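Fultotby Home Kit: two months with the hand grippers 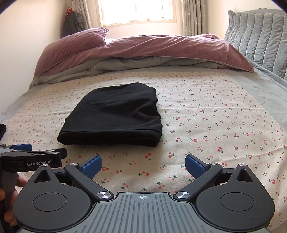
I've been renting the Fultotby kit since just before the holidays, and a few of you wrote in asking whether it's worth the money, so let me get into it. What you get is a pair of hand-held grippers, a charging dock, a padded case and a login for sending your recordings in. You do ordinary housework with the grippers, and the recordings go toward teaching robot arms to do the same jobs. I started with laundry (everybody does, I think) and did most of it on the bed, with the duvet shoved up toward the headboard so I had some flat sheet to work on. Dark clothes on my cherry-print sheet turned out to be a great combination, by the way! A black garment folded into a neat bundle stands out so well against the cream that I never had to hunt for an edge. The blue rubber pads on the fingers are my favorite part. They feel a little tacky and they hold cotton nicely, though I still fumble anything silky.

Now the gripes. The case is too tight, and the manual reads like it was put through a blender. My wrists were sore for the first week, too. I called the Dranham help line about that and got Josée MacPherson, who told me to loosen my hold and let the fingers do the closing. Much better after that, and she stayed on the phone while I tried a pillowcase!

Rental is 251 a month with a 400 deposit, or you can buy the whole thing for 900. I'd rent first. If you send in over 500 clips they knock a month off, and I'm getting close, mostly thanks to T-shirts and dish towels.

Jarosław Brzozowska has the older Usuga set and likes it for kitchen stuff, but he says it's heavier and the battery quits on him halfway through the dishes. We're going to swap for a weekend and I'll write that up too.

The next batch of kits ships in May. Pick-up is at the Grultcombe store or they'll mail it, and mailing costs extra. Ask for the larger hand straps if you have big hands.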